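Eight hundred demonstrations later

Posted in May, filed under: work, complaints

I said I'd write up the teleop sessions once we passed 800 episodes. We're at 813, so I'm out of excuses.

The pitch, as Hala Ouali put it to me in the spring, is that you stop programming the robot. You take the handles, you do the job yourself a few hundred times, and a model picks up the habit. I've spent enough years writing waypoints by hand to want that to be true. I also notice that the people who say it most cheerfully aren't the ones on the handles at four in the afternoon.

My main gripe is with what we're teaching. I have no depth in my view and no feeling in my fingers, so I do everything in a nervous, stop-and-start way I'd never use with my own hands. I creep up on the container, wait, nudge, wait again. Máté Vass goes in fast and corrects late. Waltraud Lehner always comes from the left. Put all that in one folder and I'm not sure what the average of the three of us is supposed to look like.

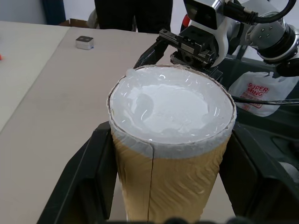

Then there's the sorting. Of the 813, I'd keep maybe two thirds if it were up to me. Máté would keep all of them, on the grounds that a fumble and a recovery is useful data. He may be right. I'd like to see a comparison before I believe it, and so far I've seen a slide.

Hala's target is 2619 episodes, a number she got from Prerau and can't explain any better than I can. At our pace that's most of the summer. I asked what happens if the policy still can't do the job with a different container at the end of it, and the answer was more episodes.

I'll keep going. I want a proper test at 1,000, with objects none of us has practiced on, and somebody other than me picking them.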